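Watch servicing FAQ

3 min read

How often should a mechanical watch be serviced?
Every five years or so if you wear it daily. Sooner if it's losing time or the crown feels gritty. Box-kept ones, ask us.

What does it cost?
Hand-wound from £200. Automatics from £377. Chronographs quoted after Lakshmi has had the back off. Price includes new gaskets, not crystals.

Do you take Ginevik watches?
Yes, all of them, incl. the older Damico calibres. Parts for the Damico moonphase are slow, allow roughly 153 days. Sorry. They come from one supplier.

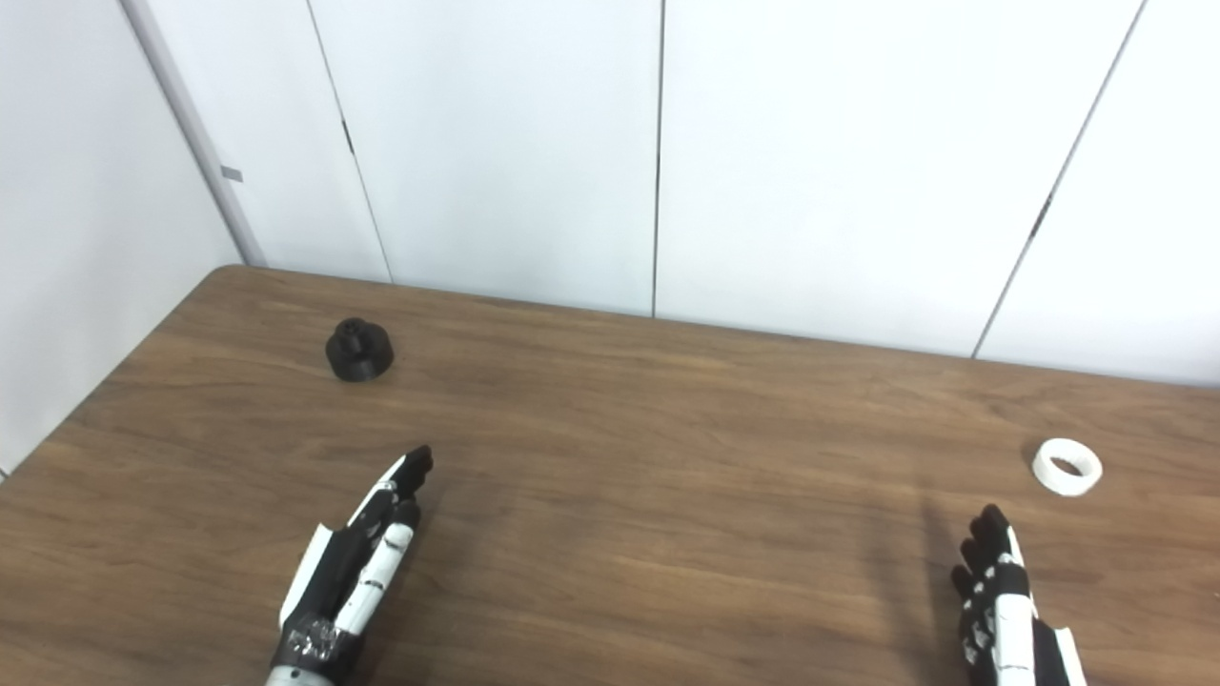 Quartz too?
Battery and seal only. If the circuit's gone we send it on to Pruvlow and you deal with them direct.

Will you polish the case?
Only if you tick the box on the form. Polishing takes metal off and some collectors hate it. Bracelets same.

Is it waterproof afterwards?
We pressure test anything rated 50m and up, and you get the print out. Dont shower in it. Steam gets past seals that cold water wont.

My moonphase is wrong, can I set it myself?
Usually yes, small pusher at the side. Never between 9pm and 3am, the gears are engaged and you can strip a tooth.

Who do I chase?
Catarina Azevedo for quotes, Narayanan Pillai for anything allready on the bench. Email is quicker than phone. November is busy.

We use cookies to remember your basket. Accept / Manage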